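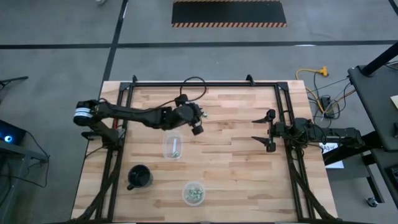 Dreteo notebook, February, afternoon session

Present: me, Wiesława Śliwiński, Nektarios Deligiannis until 4:30, the two second-years from the Dulmont club for the last part.

Bench: wood table, both arms powered, round container low in the middle, rectangular one up under the left forearm. Mug is part of the layout now and the planner knows where it is, so please leave it alone!

What we wanted from today

Get the left arm to take green and white pieces out of the round container and put them in the rectangular one, over and over, with no hands on the table. Then start on the bag. The right arm was supposed to sit folded back with its gripper open until the bag part, and I'm happy to say it sat there like a champion.

For anyone picking this up from the club side: the scoring we're working to is the one from the Losto challenge sheet. A piece counts when it's inside the target container and the gripper has let go and moved off. A piece that ends up on the wood counts as a miss, and you're not allowed to rescue it by hand. You can rescue it with the arm, and then it counts again. We all think that's a great rule. It makes for far more interesting runs.

Single picks

Ran 100 attempts in one go with the new grasp scorer. 79 counted. Last session's number was so low that I'd rather it stayed on its own page, so this is a huge jump and we made a fair amount of noise about it in the lab.

Where the misses went, from my tally sheet:

Closed on nothing: most of them. Fingers come down at the right spot but too high, and the pile just isn't there anymore at that height. It gets worse as the container empties, as you'd expect.

Two pieces at once: these look like wins until the release, when one goes in the box and the other lands wherever it likes. Under the Losto wording I've counted each of those as a miss for the stray and nothing for the other, which is harsh. Nektarios wants to reread the sheet.

Clipped the rim on the way out: only early on. Raised the exit height after that and didn't see it again.

Pieces on bare wood are their own little problem and I love it. The fingers have to come down almost flat to the table, and the wrist needs to be turned so the finger mount isn't pointing straight at the wood. Wiesława spent most of an hour on one single piece lying right by the left fingers, nudging the approach angle a bit at a time. By the end of that hour she had a table pick that worked on four tries running. Saved as table_low_b. Don't overwrite table_low_a, the club's demo still loads it.

Settings that I think mattered

Approach speed cut in half for the last stretch above the pile.
Grasp depth now taken from the lowest point in the patch and not the average (Nektarios's idea, and a really good one).
Close force unchanged. I tried turning it up and the picks got worse.
Wait after release, before moving off: a bit longer. Feels slow to watch, but the stray count went down as soon as I did it.

The scorer was trained on the 554 labeled grasps the Kontogiannis class collected before the break. If any of you are reading this: thank you, thank you. Those labels are clean. I went looking for bad ones for the whole of a lunch and came back with 17, nearly all of them the same mistake where left and right got swapped. Fixed version is in the shared folder, the old one is next to it with "old" in the name.

Cables

The loop off the left wrist is still too generous. With the arm stretched way out it rides over the rear bar, and on a long reach toward the far left I can hear it dragging. Didn't stop a run today. I'd still like it shortened before anybody speeds things up. Same check on the right arm once it starts moving for real – the thin wires around the joints haven't been tested at full reach at all.

Also, the pile of cable on the floor to the right of the table. The yellow cord needs to go somewhere feet don't. I say this every week, and I'm writing it down now so that it's official.

On to the bag

We got to it with a good hour and a half left, which was more time than I'd dared plan for.

The job is easy to say and very hard to do. The bag starts in the round container. One arm gets hold of it, lifts it clear, the other arm takes a second grip, and between them they lay it down on the table. Soft things are so different from the little pieces! A piece is where the camera says it is. The bag has folds that look like edges and edges that look like folds, and the container base is cloudy enough that a side view through it can't be fully trusted for the very bottom.
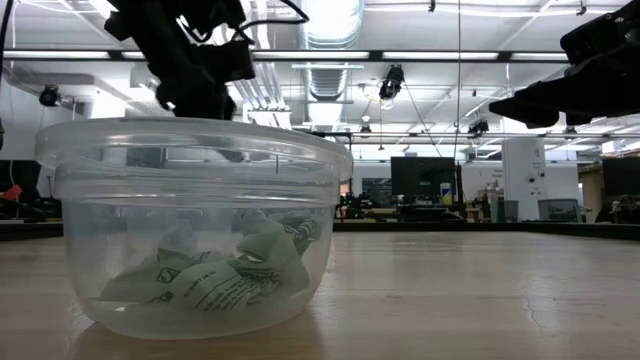
Photo: Dreteo project, bench camera, low mount

So the first decision was where to grab. The bag is spread over the bottom and bunched up on one side, and Wiesława's feeling was that we should go for the bunch every time. It's the highest bit, there's more to close on, and the fingers don't have to go all the way down. My plan had been to aim for the middle for the sake of a balanced lift. We tried both, five tries each, same start as near as we could make it.

Middle: one lift out of five. The fingers skate over the top fold and come up with nothing, or they get a tiny pinch that lets go at rim height.

Bunch: four out of five. The bag hangs lopsided, but it hangs, and a lopsided bag is fine when there's a second arm waiting to take the low corner.

Point to Wiesława. I'm changing the default tonight.

The printing on the bag confuses the segmenter. Dark print on a fold gets read as a gap, and it then draws the grasp point right next to the "gap," where there's often nothing worth holding. I masked it by hand for today's tries. A proper fix would be a few more labels with the print showing, and I think the second-years could do those in an afternoon. They asked for a job that ends up in the real system, and this one does.

The rim is the other thing. It sticks out past the walls, so coming straight down is fine but any slanted approach has to be planned against the rim and not against the body. The model had the container as a plain cylinder. Nektarios redrew it with the rim as a separate ring before he left, took him ten minutes, and the planner stopped proposing the low sideways approach that had been making everyone at the bench flinch.

Handoff

Three tries at the very end with the club students running the console. First try, the right arm came in too low and closed under the bag. Second try, good contact, but the left arm let go early (my fault, wrong wait value, I'd copied it from the single picks). Third try they had both grippers holding the bag in the air at the same time and there was actual cheering. It didn't get laid flat, the script ends at the second grip for now. Doesn't matter. I've wanted to see that since the fall.

Log is saved under handoff_3. Joint data complete, video complete, console notes typed up by the students and better than mine usually are.

To do

Shorten the left wrist loop – me, before the next powered session.
Reread the two-at-once rule and agree on one way to count it – Nektarios.
New labels, print side up and print side down, mixed folds – second-years, Wiesława to show them the tool.
Put the ring-rim container model into the club's copy too.
Refill routine for the round container so the depth problem can be tested at several fill levels and not just full.
Script for the lay-down. Start with the right arm lower than feels right, then both outward slowly.
Tape the paper sheet down or move it, it keeps wandering under the right arm.

Question for whoever is in tomorrow morning: does the right gripper sound different to you when it opens the last little bit? Wiesława hears a click. I don't, but her ears are better than mine. Run it open and closed a few times with the room quiet and write what you hear under this line.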